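# Folding shirts, the slow way 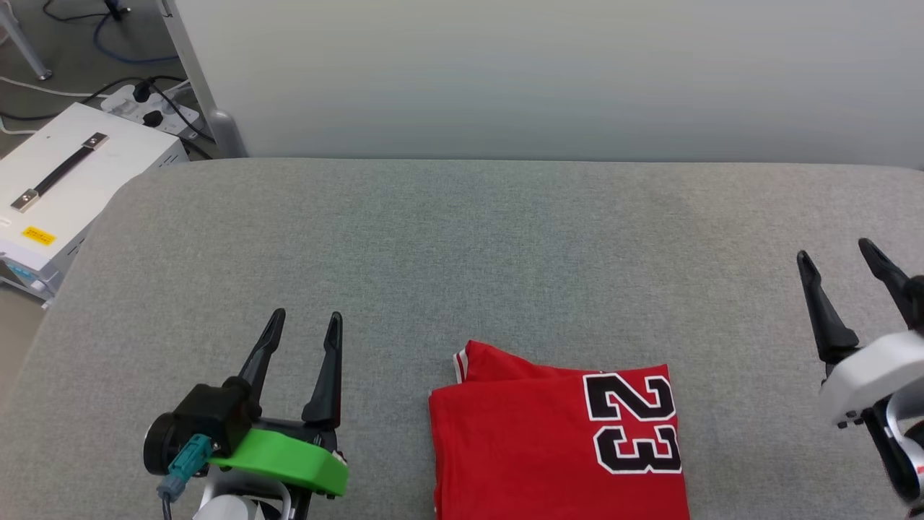
**Domnica Pîrvu**
*Teleoperator and trainer of clumsy grippers, Zamthorpe*

09/09/2024

So that red number 23 basketball shirt and I have spent rather a lot of time together lately. If you'd told me last year that my working day would be folding the same few bits of clothing over and over with somebody else's fingers, I'd have laughed (and then asked about the pay).

For anyone new to the blog: I sit with a lever in each hand, and whatever I do with the levers, the two grippers do as well. The robot records the lot, what it sees and where its joints are, and later on the people at Clenosov train a model on it so the arms can have a go on their own. We call each recording an episode. I did 44 of them on Friday and my wrists knew all about it on Saturday.

Basketball shirts are a pain! A T-shirt has sleeves, and sleeves are lovely, they tell you where you are. A vest shape like this has big armholes and a slippery sort of hang, and if you pinch too near the trim you pick up both layers, or you pick up one and the other slides off on its own little holiday. The big black numerals are handy though. I use the edge of the 2 as my marker for the second fold, and I've told Matubbar (our name for the pair of arms, don't ask) that it ought to do the same. We'll see if it listens.

Things I've changed since July:

- I open the fingers wide and wait a beat before I go in. It feels daft, but my early episodes were all rushed and the model copied the rushing.
- I back both grippers well off at the end of a fold, so the recording has a proper finish.
- I've stopped smoothing. I had a terrible habit of patting out every wrinkle, and then the model would pat for ever and never fold anything.

That last one was hard, I'm a wrinkle person at home. Now a rough rectangle with a few soft creases counts as done and I leave it alone.

We've got 347 good episodes of shirts in the bag, after throwing out 143 where I dropped something, sneezed or folded it inside out. Hidberg, the next job, is towels, and I'm told towels are easy. I was told that about pillowcases too.

If any of you do this sort of work, how do you rest your elbows? I've tried a rolled-up jumper and it keeps sliding off the chair. Comments are open, and I'll read them on my tea break.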